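Mirani project – manipulation subgroup
Minutes of the April meeting, 2:00 p.m.

Present: Treasa Flanagan (chair), Trudy Trevaskis, Tamsin McAlister, Jolene Wihongi (minutes)
Apologies: Trudy Merrick

1. Minutes of the last meeting
Accepted with one correction. Under item 4, "Steleo" should read "Multisard". Steleo is the planner, Multisard is the language-conditioned policy. Jolene to fix the copy on the shared drive.

2. Data
Tamsin reported that the block-pushing set now stands at 2166 episodes. The target was 2000, so collection on the current board layout is closed. Episodes where the operator stopped early are kept in the set but carry a flag, and the training script skips them by default. Treasa asked for the flag to be explained in the readme before anyone outside the subgroup gets access.

Trudy T. raised the wording of the instructions again. Operators have been typing "next to", "beside" and "by" for the same goal. Agreed to leave the text as typed and not clean it up – the variation is part of what the policy is meant to cope with.

3. Multisard results
Trudy T. went through the comparison with the older Savarard baseline. Both were run from the same starting layouts with the same instructions. Multisard does better on instructions that name both color and shape. On instructions that name only a direction there is little between them. Savarard still moves faster, mostly by taking long straight pushes, and it loses the block more often when the contact point is off center.

Treasa asked whether the gain comes from the language side or from the shorter action steps. Trudy T. said the present runs can't separate the two. She will train a version of Savarard with the short steps and report back.

4. Contact with star blocks
Discussion of pushes on the stars. The finger is a narrow cylinder, and a star gives it points and notches to meet instead of a flat face.

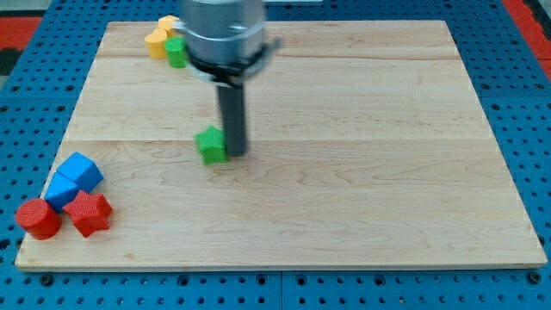 Tamsin's view is that a push into a notch holds well and a push on a point turns the block before it travels. Jolene thought the same from watching replays, but no one has labeled the contacts. Agreed to label a small batch by hand before changing anything in the policy. Cylinders to be labeled as well for comparison.

Groups of blocks near the board edge were also discussed. Separating them is a different task from pushing a single block in the open – to be scored on its own line in the results table from now on.

5. Actions
Trudy T.: short-step Savarard run.
Tamsin: contact labels, stars and cylinders.
Jolene: readme text on the early-stop flag; correction to last minutes.
Treasa: ask Trudy Merrick for 2 more days on the training machine.

Meeting closed 3:10 p.m.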